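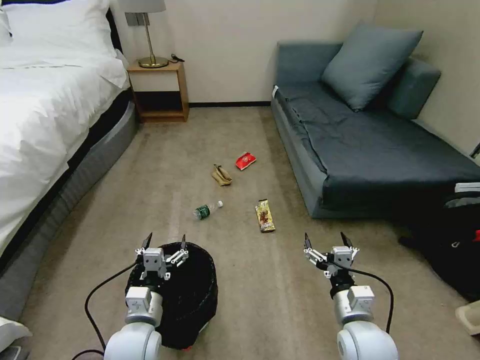
I gave up my apartment lease in September and spent the next stretch living out of hotels while I worked on the Tevedbridge contract. A few people have asked how that went, mostly Orla, who is thinking of doing the same.

The money first. I kept a sheet. The weekly rate at the place in Gollon was 821, which included parking and a breakfast I stopped eating after the first few days. The one in Lynch was 1021 and had no parking at all. I moved between them depending on which site I was needed at. My old rent was lower than either, but I was also paying for gas, internet and a storage unit I had forgotten about, so the gap was smaller than I expected.

Sleep was the hard part. Hotel rooms have a lot of small lights in them. I covered the one on the smoke detector side of the TV with a bit of tape and took it off again when I checked out. I also started asking for a room away from the elevator and the ice machine. You have to ask when you book. At the desk it is usually too late.

Food took longer to sort out. A mini fridge holds less than you think, and mine in Gollon froze anything on the top shelf. I bought a rice cooker for my second stay and then found out they weren't allowed. Kai-wen has it now. After that I mostly ate soup, salad kits and whatever the grocery store had marked down at night.

Mail went to Eoin's house. He was very patient about it. If you do this, change your address with the bank before anything else, because mine wanted a utility bill and I no longer had one.

I walked more. There was a path behind the Lynch hotel that went out to the reservoir and back, and I did it most evenings after work. I read 13 library books.

I would do it again for a short job. For anything longer I'd look for a furnished room with a real stove. Orla, the sheet is yours if you want it, just email me.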